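Can a Machine Tidy Up Yet? Sorting Household Items into Baskets with a Single Arm

Project report, second submission
Authors: Chiamaka Onuoha, Olumide Ogundipe
Supervisor: Gunhild Eyvindsson
Submitted 9 Mar 2026

1. Background

Our first report, handed in last November, reviewed claims made for household robots and ended with a list of chores we thought worth testing. Dr Eyvindsson's comment was that the list was too long and that none of it had been measured. This second part takes one chore from the list, putting small items away into baskets, and looks at how far a general-purpose arm can get with it when the room has not been arranged to help.

The chore was chosen for being dull. People do it several times a day without planning it. It needs no force, no water and no heat, and a dropped sock does no harm. If a machine cannot yet do this one unattended, there is little point in asking about ironing.

The same chore turns up in shops. Ese Ojo, who worked two summers in the stockroom at Siddale, described returns being sorted into baskets by type before going back to the floor. She put the difficulty in the items and in the baskets getting knocked out of line, and thought the carrying was the easy part. Her account shaped the choice of tests in section 3.

2. Setting

The work was done at a table standing close to a wall of smooth, pale panels. The arm carries a camera near the gripper, and a second camera looks down on the table from above. The control software is the Akpan package used by the department, with the grasp planner left at its default settings except where stated.

We had assumed that a plain room would make things easier for the vision system. For finding objects this was true. For working out where the wrist camera was, it was a problem. A large part of the wrist camera's travel is spent facing surfaces with very little on them.

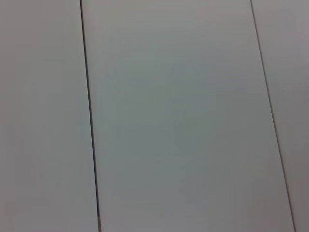
The position estimate relies on matching small features from one moment to the next. Where the view holds only long straight edges, movement along an edge changes very little, and the estimate is free to slide in that direction. We saw this as a slow drift while the arm was travelling, corrected with a jump when the table came back into view. The jump was harmless in open space. Close to a basket rim it was a possible cause of contact.

Two remedies were considered. The first was to fix printed markers to the wall. We rejected it, as a household would not accept markers on its cupboards and the result would say nothing about the question. The second was to trust the joint readings more and the wrist camera less until the gripper was over the table. This was adopted for all later runs. It cost some accuracy at the start of each approach and removed most of the jumps.

3. Task and method

A run consists of taking one item from the table and releasing it inside the correct basket. Soft items (socks, cloths, a knitted hat) belong in the dark basket and firm items (blocks, a plastic cup, a brush) in the orange one. A run counts as a success only if the item is fully inside the rim and neither basket has moved by more than the width of a finger. The second condition was Olumide's and was disputed. It was kept on the grounds that a person who shoves the basket across the table each time would be told about it.

Before each block of runs the arm was sent over the empty baskets with nothing in the gripper, to check clearance above the rims.

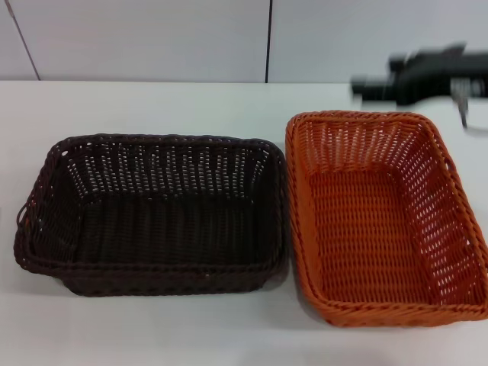
Woven baskets are awkward for this kind of system in several ways. The depth reading goes partly through the gaps in the weave, so the side of a basket is reported as a mixture of basket and table. The rim is thick and reads well. The dark interior reads badly, and on several occasions the planner treated it as having no floor and asked for a release lower than the arm could safely go. We set a fixed release height just under the rim, which solved this but meant that firm items fell further and sometimes bounced.

The angle of the baskets mattered less than expected. The planner fits a rectangle to the rim and copes with rotation. It copes less well when the baskets nearly touch, and will then at times fit a single long rectangle across both. A release at the centre of that shape lands on the rims. Moving the baskets apart by hand cured it every time, but a person then has to be there to do it.

We also tried the Brindau grasp model, trained on shop goods, in place of the default. It was better with the cup and the brush and clearly worse with cloth, which it tended to grip at a single fold and drop during the lift. We returned to the default.

4. Speed

The arm is slow. The safe speed setting was used throughout, since one of us was always within reach. Most of the time in a run goes on the approach and on the pause before closing the gripper, with the travel itself a small part. Raising the travel speed would therefore save little.

There is one further delay. If the planner loses the table it backs the wrist away and searches, and the search pattern can take it low and towards the wall.

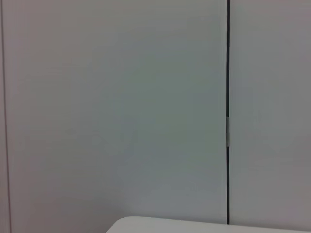
A table edge seen against the wall is enough for the system to recover from, provided it stays in view for long enough. In the worst cases the search moved past it and had to begin again. A limit on how far the wrist may turn from the table was added late in the project. We think it helped, but it was not in place for enough runs to say so with confidence.

5. Discussion

Ásdís Hviid, who read a draft, asked whether we would leave the arm working alone. Our answer is no. The failures were mild, but they were of a kind that builds up: a basket nudged in one run is out of place for the next, and the system does not put it straight. A person corrects this without noticing they have done so.

For a shop floor the answer may be different. Rigid trays in fixed positions would remove the problems with weave and with merged rims, and firm goods suit the gripper. Whether this still counts as the same chore is open to argument. The Kamatberg study cited in our first report used fixed trays, and we now think its results should be read with that in mind.

6. Further work

The wrist limit should be tested properly, with and without, on the same items in the same order. The rectangle fitting should be given the known size of each basket so that it cannot join two together. We would also like to repeat the cloth runs with softer finger pads, which were ordered but did not arrive in time.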